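She runs Multero, a party-table hire business, from a room with one wooden table in it, and she had the kettle on before I'd found the doorbell. I asked about the printed backdrops first.

"People want a street, or shelves full of plants," she said. "I say fine, but mind the creases!"
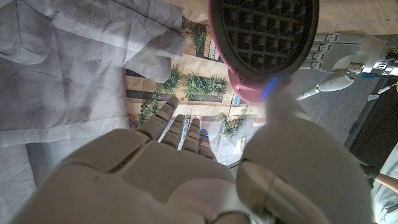

She stores hers rolled, and irons the worst ones on the back – very low, with a tea towel. The Molo sheets were £125 each, so I can see why.

Then we got on to straws.

"Bendy ones, always. A box of 100 sounds like loads, and then you get one school fair." 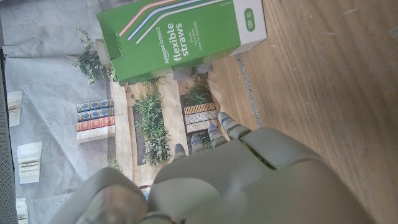 She'd rather have a few small boxes than a carton of 3,000, and I'm with her there (my own cupboard is a disgrace).

"Leave them in the box till the drinks come out," she told me.

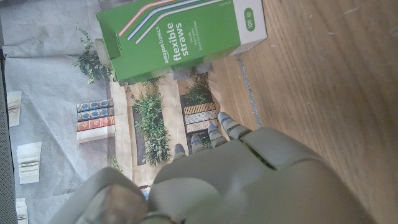 What she's packing for December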